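Session 2: grip and friction
28 September 2020

Right, picking up where we left off with forces. Last time I promised you something less dry than blocks on slopes, so today is all about why things stay in your hand – or don't.

Start with your own fingers. Pick up a pen and hold it still. Your finger and thumb push inwards, the pen's weight pulls down, and friction does the holding. Squeeze harder and you get more friction to play with. If the surface is slippery you need more squeeze for the same weight, so a soapy glass is a nightmare and a rubber-handled spade isn't.
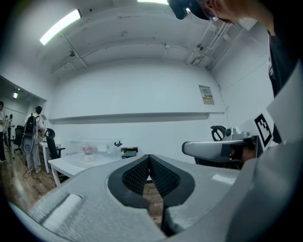 Fig. 2. Black finger pads with a finely textured surface.

Texture is where I always get questions. In the simple model we use on this course, contact area doesn't matter at all! Only the squeeze and the friction coefficient do. Soft materials like rubber bend the rules a bit, and I'm happy to let them until the July resits (joking, mostly).

Try this at home with the Stakness worksheet. Take a full bottle, hold it between two flat palms and ease off slowly until it just starts to slip. Do it over a cushion, please. Then wrap the bottle in a tea towel and have another go. Write down which one slipped first and have a guess at why before you look at page 21.

For next time: questions 2 to 11, and show your force arrows. I do mark the arrows.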